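About Us | Collision Repair & Refinishing

Prostlow Collision Center has repaired and refinished passenger cars, light trucks and delivery vans in Kerham since Hicham Farouk opened the first two bays on Ghoneim Road. The company remains privately owned. Mr. Farouk continues to serve as general manager, and Seung-woo Won directs the paint department and the training of new technicians.

Our work covers structural straightening, panel replacement, dent removal, plastic bumper repair and full refinishing. Each vehicle is measured before and after structural work, and a printed copy of the measurements is given to the owner with the final invoice. Last year the shop completed 2737 repairs, of which 456 involved the frame or unibody. Glass replacement and wheel alignment are carried out on the premises.

Customers may choose any repair facility they wish, whatever their insurer recommends. Our office staff will prepare the estimate, send it to the carrier and answer the adjuster's questions directly. Supplements – additional damage found once the outer panels are removed – are submitted in writing, and no extra work begins until the owner has agreed to it.

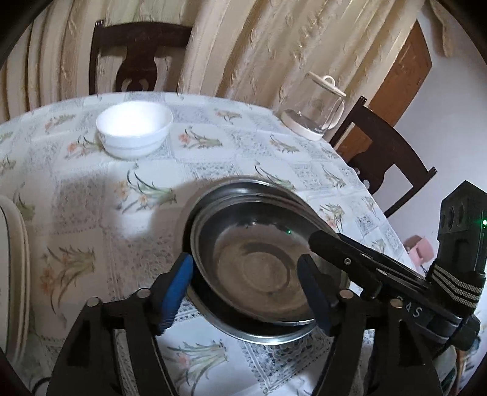

Two metal frying pans, one inside the other, on a patterned tablecloth.

Paint is mixed in-house and checked against the vehicle in daylight before any panel is sprayed. Refinishing work carries a written warranty for as long as the customer owns the vehicle. Mechanical parts are covered by the terms of their manufacturers.

Prostlow also maintains the Vadero Street annex, where fleet vehicles are received from 7:00 a.m. The annex currently serves 154 vans and light trucks under contract. Fleet managers receive a status report each morning while a vehicle is in our care.

Estimates are free of charge and may be arranged at the front office or by telephone.

Recent Articles
What to Do After a Minor Collision
Original and Aftermarket Parts Compared
Caring for New Paint in January
Understanding Your Repair Estimate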